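Home | Notebook | Word lists | Contact

2 min read

10/13/23 — Latin endings, second go at the word list

A long morning with Damián, and a very pleasant one, going back over the nouns for the beginners' booklet. We had 2,384 words in the Requena list when we started and I had hoped to get through the whole of the first declension before lunch (hopeless, of course, we stopped for tea and then argued about poeta). We did settle 73 entries properly, with the genitive written out in full each time, and I'm really rather pleased with them!

Main worry is still the masculines. Agricola, nauta and poeta all look like puella, and learners will happily write "nauta bona" unless we catch them early. Damián wants them in a box of their own on page 15. I'd sooner mix them in and let people trip over one or two — but I've said I'll try his way first.

Welington read the draft aloud and found two long marks missing, both on the ablative. Must check the rest of that column, as silva without its mark is plain nominative and the exercise falls over.

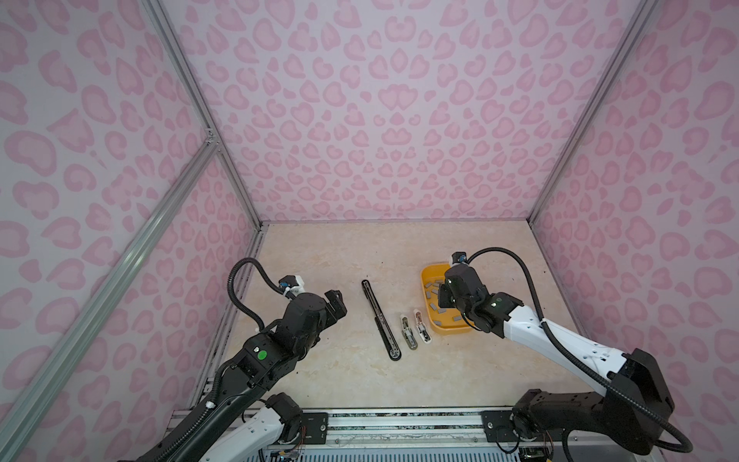
To do before November

Ask Welington for his notes on filia and dea, dative plural. Fix the ablatives. Send Damián the new page 15.

We use cookies to remember your settings. Accept | Manage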